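Candley community kitchen to start evening cookery classes

A community kitchen in Candley is to run evening cookery classes from March, after a trial over the winter filled every place. The sessions at Fesgate Hall will cover plain weekday meals, with fish, pulses and seasonal vegetables making up most of the menu.

Classes will be led by Dorian Deschamps, who cooked in hotel restaurants before moving to the town. He will be joined for part of the course by Aurélien Carré, a baker, who is taking the bread and pastry evenings.

Each class starts at 6.30pm and lasts two hours. There are 8 places on each course, and a course runs for five weeks. The cost is £59, including ingredients, and people can take home whatever they have made. A reduced rate of £5 a session is open to anyone receiving help with their rent or council tax.

The trial took in roughly 100 people, most of them from Candley itself and the villages on the Coste road. Mr Deschamps said the majority already cooked at home but had fallen into making the same few dishes.

"People would say to me, I can do a roast, I can do a curry, and then it's beans on toast until the weekend," he said. "What they wanted was something for when you get in at six and you're hungry. So that is what we have built it on."
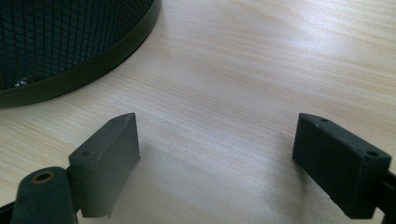
A mesh bin on a desk with a pale wood grain.

The first week deals with fish. Those taking part will bake white fish on a bed of sliced potatoes and fennel, and make a cold sauce of yoghurt, dill and chopped gherkin to go with it. Mr Deschamps said many people on the trial were nervous of fish and had been overcooking it.

He asks them to take the fillets out of the fridge 20 minutes before they are needed and to dry them well on kitchen paper. The potatoes go into the oven first, with oil, salt and a splash of stock, and the fish is laid on top only when they are nearly soft. A thick piece of haddock then needs 10 to 12 minutes at 200C. Thinner pieces are checked after seven.

"You press it with a fork and if it comes apart in flakes, it's done," he said. "Don't put it back for another five minutes to be on the safe side. That's how you get cotton wool."

The second week is given over to lentils and dried beans. The main dish is a lentil stew with carrots, celery and a spoonful of mustard stirred in at the end, served with a fried egg or a sausage. There will also be a bean soup which can be made the night before and thinned with water when it is warmed up. People who have not soaked beans before will be shown how, though Mr Deschamps said he has no objection to tins and uses them himself.

Week three covers chicken thighs, cooked two ways. One tray is roasted with onions, lemon and olives. The other is browned in a pan and finished with cider and a little cream. Both recipes use thighs with the bone in, and the bones are kept back for stock.

Mr Carré takes over for week four. He will teach a white tin loaf that is mixed in the evening, left in the fridge overnight and baked the next day, so those attending will go home with their dough in a lidded tub and a sheet of instructions. While they are at the hall they will bake flatbreads from a batch he has made earlier.

He said the dough was wetter than most home bakers are used to, and that the usual mistake was to keep adding flour.

"They feel it sticking and they panic," he said. "I tell them to wet their hands and leave the flour alone — it comes together on its own if you give it half an hour."

The final week is a shared meal, planned by the group. During the trial, one group made a fish pie and a plum crumble, while another cooked three kinds of dumpling and ran an hour over.

The kitchen at Fesgate Hall was refitted last year. It has two ovens, a six-ring hob and a long steel worktop, with a smaller table at the far end for people who need to sit down while they work. The hall is on one level and has its own car park, reached from the lane behind the library. The number 14 bus stops outside.

Money for the refit came from the sale of a piece of land next to the hall and from a grant. Part of the running costs for this year will be met by Grovon, a kitchenware supplier with a warehouse on the edge of the town, which has also given pans, baking sheets and a set of scales.
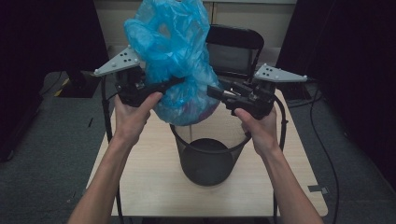
Vegetables for the classes will come from two growers near Coste. Mr Deschamps said the menu could change by a dish or two depending on what they had, and that the early courses were likely to lean on leeks, cabbage and stored roots. Purple sprouting broccoli should be ready for the second course, when it will be served with the fish in place of fennel.

Fish is being bought from the van that calls in Candley market place each week. If the haddock is poor or too dear, the class will use pollock or coley. The timings are much the same, although coley is a little softer and needs more care when it is lifted from the tray.

Vegetarian versions of all the main dishes are available, and people are asked to say when they book if they need one. On the fish evening the alternative is a baked dish of butter beans, fennel and tomato with a breadcrumb top. The kitchen cannot promise to be free of nuts or gluten, as it is used by other groups during the day. Anyone with a serious allergy is asked to speak to the hall before paying.

Classes are for those aged 16 and over. A separate session for younger cooks is being looked at for the school holidays, with a parent or other adult staying for the whole time. It would run in the morning and finish with lunch. Dishes being considered include fishcakes, a vegetable pasta bake and oat biscuits, but no dates have been set and the price has not been agreed.

There has been some discussion over whether to offer a course for people who live alone. Several of those who came to the trial said they found it hard to cook for one without eating the same thing for days. Mr Deschamps has drawn up a list of recipes that freeze well in single portions, among them the lentil stew and the chicken with cider, leaving out the cream until it is reheated. He said he would try these out on the first group and ask what they thought.

Everyone on a course will be given a printed booklet with the recipes, a shopping list for each week and a page of oven temperatures. Copies will also be sold at the library for £3, with the proceeds going towards ingredients. The booklet has an extra section on leftovers, including a cold fish salad with capers and boiled egg, and a way of turning stale bread into dumplings for soup.

Those attending should bring an apron, a tea towel and a container with a lid. Knives and boards are provided. Long hair must be tied back, and closed shoes are needed in the kitchen.

Bookings can be made at the library desk or by calling in at the hall between 10am and noon. Payment is taken in full at the time of booking. People who miss a week can make it up on the next course if there is room, but refunds will be given only if the hall cancels.

A waiting list has already been opened for the second course, which is due to begin as soon as the first one ends. Mr Carré is also hoping to add a single evening on sourdough later in the year, and anyone interested can leave their name at the hall.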